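Notebook, March 24, 2024
Room work, folding on the bed – D. Fontes

Picking up where the February pages stopped, with the dark garments. I had promised Natanael I would write down how the folding goes on a real bed with real bedding on it, and I have put it off long enough, so I'm sitting down with my coffee and my bad handwriting (Luana types these up, bless her) to get through it in one go. 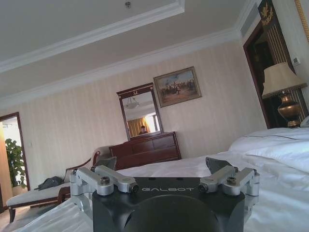
Bedding first, then, as everything else depends on it. At the Holley bench we fold on a board covered in felt, and cloth stays where you leave it. A made-up bed is another animal altogether. It gives under your hand, and every crease in the sheet wants to become a crease in whatever you lay on top. I like to smooth the whole surface out as far as the pillows before anything goes down on it, and even then the white sheets keep soft creases that you only notice from low down. I've stopped fighting those. The deep ones I still pull out, working from the middle toward the sides.

Black on white is a pleasure to work with, I must say. With the navy pieces from Pimentel I was forever losing the hem against the gray cover, and I'd fold a sleeve under without knowing it. 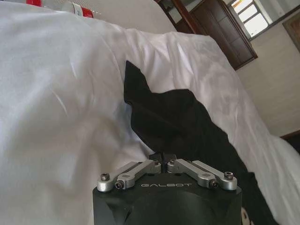

For the starting state we agreed on a plain drop, no arranging, and then finding a corner. My own habit is to take the first corner that stands up and follow the edge along from it until I meet the next one. It's slower than shaking the thing out, but I make fewer mistakes, and on a soft bed shaking mostly drags the duvet along with it. I wrote 18 drops into the plan, and I'd still like to keep 8 of them for the knit from Skurudum, which stretches and sulks and deserves a page to itself.

Once both upper corners are held, the rest is mostly patience. Keep the top edge taut, lower the near part first, and let the cloth settle before letting go. 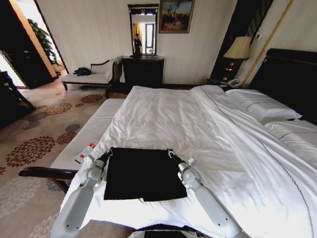
Arlindo thinks I'm too fussy about the lower edge. He wrote in the margin of my draft that a slightly crooked hem is fine at the half fold and can be squared up at the next one, and that I'd save myself nearly two minutes a piece. He may be right! I'll try it his way on the next batch, though it will itch.

Still to settle: what we call a sleeve that ends up over the side of the bed. Benedito wants it marked as a restart. I'd call it an ordinary drop, so long as it can be drawn back onto the duvet without hauling the whole garment around.
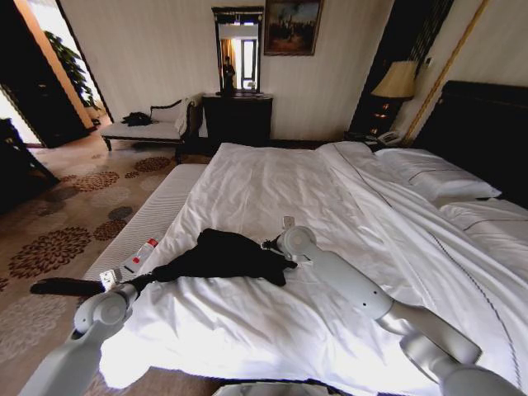

Photo: Ukovwood notebook, room pages

I'm leaving the restart column blank until Benedito and I have talked it over. Luana, please keep my crossings-out on the corner paragraph when you type this, I want to see what I thought the first time. Pillows stay at the head of the bed for the next pages too, and the Skurudum knit needs its label snipped out before it goes anywhere near the duvet.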